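Clear the Counter, Then Argue About Storage

An opinion on small appliances and the surfaces they occupy
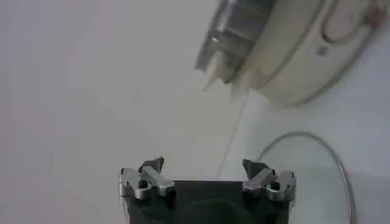
Most advice on kitchen storage begins with cabinets. I think it should begin with the counter, measured bare. A counter is a work surface with a fixed area, and every appliance parked on it reduces that area all day in exchange for a few minutes of use.

I kept a log in my own kitchen in Oluvstead from November on. The rice cooker ran 11 times. The blender ran twice. Together their bases, cords and the dead space behind them took up 659 square inches, over a third of the usable top.

The usual objection is that an appliance put away goes unused. In my log the rice cooker was used as often from a low shelf as from the counter. The blender was not used from either place, and I gave it away.

White finishes deserve a separate complaint. A white appliance on a white top is easy to overlook when wiping down, and residue collects at the seam under the base. Manufacturers could print the footprint, cord included, on the carton - Skarwood already prints shelf depth on its cabinets - and buyers could check it against a tape measure before paying.

My rule is one appliance out, chosen by use. The kettle stays. The rest go below the counter, heaviest on the lowest shelf.

Recent
Shelf depth and the 11-inch plate
Wysocka drawer runners after a year
Against the corner carousel
Dulterus bins: a second look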